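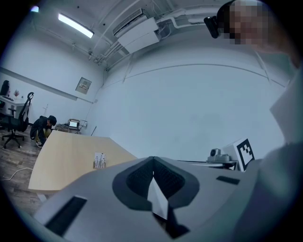

Open Day at the Rukdale Robotics Workshop: Questions and Answers

When is the open day?

2020-10-05, from 10 a.m. to 4 p.m. The workshop is on the second floor of the Dundero building, room 307. Take the stairs or the elevator by the bike racks and turn left.

Do I need to book?

Yes. Places are limited to 46 for the whole day, and visitors come up in small groups. When you book you get a start time. Please arrive five minutes before it. If you are late we will try to fit you into the next group, but we can't promise.

What will I see?

People teaching a gripper to do table jobs. One of us holds the gripper by hand and does the job with it while its camera records. The jobs are ordinary ones: picking up a cup, folding a cloth, putting pens in a holder. After that, Efren Tan shows how the recordings are checked and which ones get thrown out. A visit lasts up to an hour.

Will there be a robot walking around?

No. We work on hands and gripping. If you are hoping for legs or wheels, you will be disappointed.

What are the black and white squares for?

They are markers. The software knows the pattern and the size of each one, so it can work out where the camera is compared to the marker. One is on a white cube near the table. Please don't move it, even a little. Bogdan Dobre sets up the markers in the morning and it takes him a while.

Can I try the gripper myself?

Yes, if you are 12 or older. Each visitor gets one turn at the large table. Jayson Javier will show you how to hold it and where to stand. Most people close the jaws too early the first time. You can have a second try if the group is running on schedule.

Does it pinch?

The jaws can pinch lightly. Keep your other hand away from them. Long sleeves should be rolled up, and loose bracelets should come off.

Will I be recorded?

If you take a turn, the gripper camera will record, and its lens is wide enough to take in most of the room, ceiling included. Faces are blurred before any recording is kept. If you would like to watch without being recorded, tell us at the door. We stop recording for one group in the morning and one in the afternoon, and you can switch to either.

Can I take my own pictures?

Yes, but not of the laptop screens. Ask other visitors before you photograph them.

Is the room accessible?

The elevator goes to our floor and the door is wide enough for a wheelchair. There are cables on the floor in places, so we will walk you through. We can clear a path ahead of time if you tell us when you book.

Can I bring a school group?

Not on the open day. Edgardo Marquez runs separate visits for schools, with the next ones in June.

Where do I park?

The Sedville lot across the street is free for visitors. The gate code is 1161.

Who do I contact?

Eduardo Espiritu handles bookings and changes. Use the form on the visits page, or ask for him at the Dundero front desk.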